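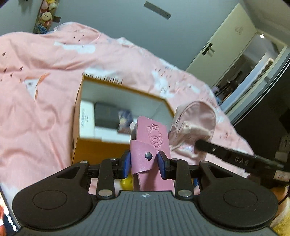 Hand-held gripper with a pink leather key pouch between the fingertips, box open on the bed behind.

Can we use hand-held grippers for an open day, and what should visitors pick up?

Posted by Plutovden
Wednesday, July 5, 2023

I help run the technology room at a small adult education centre. We have an open day in October and would like one table where people can try handling things with a two-finger gripper, the sort you hold yourself, with a linkage and soft tips. We have the use of 2 of them. I went to a demonstration at Jostura last month where the same idea was used, but I only got a minute or so on it and didn't ask enough.

What I need to know is which objects work for people who have never done it before, how long to give each person, and whether a table is the right height. We expect 300 visitors over the day, though plenty of them will only be there for the pottery. The picture shows the kind of thing I mean, with a pouch held upright. Our room is on the ground floor and has four double sockets, if that matters.

Areeba Naqvi

I ran a table like this at the Plorkico open day last year. We had about 20 minutes per group and it was too long. Five is plenty for one person, including the explanation.

For objects, start with something that has a bit of stiffness and stands up by itself. A leather key pouch like the one in your picture is a good choice. It gives slightly when you close the fingers and you can see when you have hold of it. Thin drawstring pouches are harder. The cloth folds away from the tips and people end up chasing it across the table. I would keep one back for visitors who find the first object easy.

Put an open cardboard box on the table as well. Picking something up is over in a second, but moving it into a box without catching the flap takes some care, and people stay longer. Use a box with low sides. Ours was too deep and the shorter visitors couldn't see the bottom of it.

Table height: ordinary desk height was fine for adults standing. For children we used a bench from the changing room. Lay a cloth or blanket down first. Things slide about on a bare table, and it is noisy when they drop.

Write the steps on one sheet of A4 and tape it down. Ours said: open the fingers, bring them down either side, close slowly, lift, put in the box. Visitors read it while they queue, so you don't have to say it all again each time.

Check the fingertips at lunchtime and give them a wipe. Ours picked up a lot of fluff.

alexiou_k

Keys, pens, a sponge. Not eggs. We did eggs.

Plutovden

Thank you both. I will do five minutes each and a shallow box. Does anyone know if the blanket needs to be plain, or will a patterned one do?

Areeba Naqvi

Patterned is fine for people. Tuck the corners under the table legs or it creeps.

Page viewed 1,178 times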